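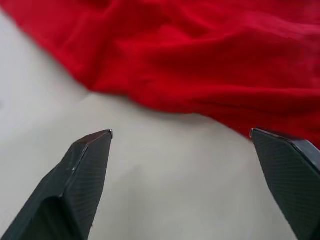
Bit of a long one, sorry. I've been building a small arm in the shared workshop at Nelton since the spring and I've got to the stage where I want it to pick up cloth and fold it, or at least make a decent stab at it. Rigid stuff is fine. Give it a block or a mug and it'll trundle along and grab it most times. Cloth is doing my head in. The fingers are the wedge sort that come down to a narrow tip, and my thinking was that a narrow tip would slide in where the fabric lifts off the table a little, like it does along that bottom edge of the red where the folds curl under, and then I'd just close up and lift. On a good go it does precisely that. On a bad go it shoves the whole lot across the table like a snowplough and then closes on nothing, very pleased with itself. Out of 45 tries I got 19 clean lifts, and I was being kind to myself with a couple of those.

So, two questions. Do I change the fingertips, or do I change where I'm telling it to grab? At the moment it goes for the nearest bit of edge it can find. And has anybody got cloth to behave on a smooth table without sticking something down first?

radebe_shed

Posted in: Arms and grippers
14 replies | 3 shares

tinsnips
Change where you grab. I went round in circles on this last winter, printed set after set of tips, and the biggest jump I got was from going for a ridge and not the hem. You've got a lovely fat fold running diagonally through the middle of that. Come straight down over it, one finger each side, close slowly. You don't have to slide under anything and the table doesn't matter half as much.

mostly_solder
I'd go the other way, sorry tinsnips. Grabbing a ridge gets you a handful of cloth, yes, but then what? You're holding it by the middle and it hangs down like a wet tea towel, and if the plan is folding then you need an edge or preferably a corner. All you've done is move the hard bit to later.

tinsnips
Well yes, but you can't do the later bit if you're failing the first bit more than half the time. Lift by the ridge, let it hang, then look for a corner while it's hanging. Two grabs. Plenty of people do it that way.

mostly_solder
Plenty of people have two arms!

radebe_shed
One arm here, and it's staying one arm, I've already had words at home about the cost of the motors. I did try letting it dangle and regrabbing off the table but the second grab was a lottery. The ridge idea is interesting though, I hadn't thought of it as a separate step. I'll have a go tonight if I can get the bench.

Mbali Gumede
What are your tips like on the inside? If the inner faces are bare print then that's half your trouble. Mine were smooth as anything and jersey just slithered out as soon as the weight came on. I glued a strip of thin rubber on each (cut from an old bicycle inner tube, nothing posh) and it went from hopeless to quite good in one evening. Mind you don't take it right down to the very end of the tip or you'll make it too fat to get under anything. I left the last bit bare.

Also you say it shoves the cloth along. How high are you coming in? If you're pressing into the table even slightly, the finger bends a touch and then springs forward.

radebe_shed
Bare print, yes. They've got a bit of ribbing on the faces and I'd sort of convinced myself that counted as grip. Inner tube I can do, there's a box of dead ones by the back door.

Height is a good question. I zeroed it with a sheet of paper under the tip, the way you would a printer nozzle, and then told it to come down to just above that. But I did that in October and I've had the wrist apart since. Oh dear.

ferret_on_the_lathe
There's your answer then. Zero it again before you touch anything else. I bet you're scraping.

Nga Ông
I agree about zeroing, but I'd do it in more than one spot. Our table at the club looked perfectly flat and it was not. The arm was fine near the base and dug in once it reached out. We ended up touching off at 16 points and saving the heights in a little table, and the code looks up the nearest one. It's dull to do but you only do it once, unless somebody moves the bench.

On the fingers, I would keep the wedge shape. I went to big round pads for cloth and regretted it. They hold well but they need so much room, and with soft knitted material you end up picking up three layers when you wanted one.

mostly_solder
The layers thing is real. Where the cloth's bunched on the right hand side there, with folds sitting on top of each other, I wouldn't send it in at all. You'll never know what you've got hold of. Go for the left half of the edge, it's a much cleaner line against the table.

tinsnips
Now that I do agree with. If you must go for the edge.

radebe_shed
Ha, fair. That could explain a lot, as "nearest edge" very often works out as that side, it being the lowest part. I'll put in some sort of rule so it prefers a stretch of edge without much going on behind it. The colour makes finding the cloth dead easy, bright red on pale grey, I just threshold it and get the outline. Telling a stack of folds from a single layer is another matter. The shadows fool it.

Mbali Gumede
Shadows from the gripper too, I'd imagine? I had mine deciding the dark patch between its own fingers was something worth picking up. I cured it with a second lamp on the other side. Skemari do a clip-on one with a bendy neck that I like, but any desk lamp will do.

radebe_shed
I haven't had it go for its own shadow yet but I have had the outline wobble as it comes in, so maybe. Will borrow a lamp.

parnov_pete
Am I the only one who thinks you should just put a mat down? A bit of thin foam under the cloth and you can press in as hard as you like. The tip sinks, gets under the hem, job done. All this touching off at 16 points seems a lot of bother when a yoga mat costs next to nothing.

Nga Ông
A mat does work, I won't argue. But then it only works on the mat. Ours had to go on whatever table the hall gave us.

parnov_pete
He's not in a hall, he's in a workshop with his own bench.

radebe_shed
Shared bench, and whoever has it after me would find my mat covered in swarf within a day. I'd like to get it going on the bare top if I can. Mat is plan B, thank you though!

radebe_shed
Right, update. Stayed till gone nine. Zeroed again with the paper and it was low, and lower still at full reach, so Nga Ông and ferret are both owed a pint. I've only done a handful of points so far. Glued inner tube on both fingers, stopping short of the ends like Mbali said. Then 43 tries going for the edge, left side where possible, and I got 31 that I'd call proper lifts. Still a few snowploughs but they're gentler. I haven't done the ridge yet, tinsnips, as I ran out of evening and the glue on the right finger was starting to peel.

tinsnips
That's a big jump! Try the ridge anyway. What glue?

radebe_shed
Contact adhesive out of the communal cupboard, lid was off, so possibly older than me.

Mbali Gumede
Rough up the print with sandpaper first and use a fresh tube. And wipe the rubber down with meths, inner tubes have powder in them and nothing sticks to it.

mostly_solder
Still say you want corners. But nice work.

Search this board
Enter keywords
Advanced search

Related threads
Wrist cable keeps snagging at full turn
Printing fingers: which way round on the bed?
Socks. Has anyone managed socks?
Second-hand servos, worth the risk?
Getting a steady outline under workshop lights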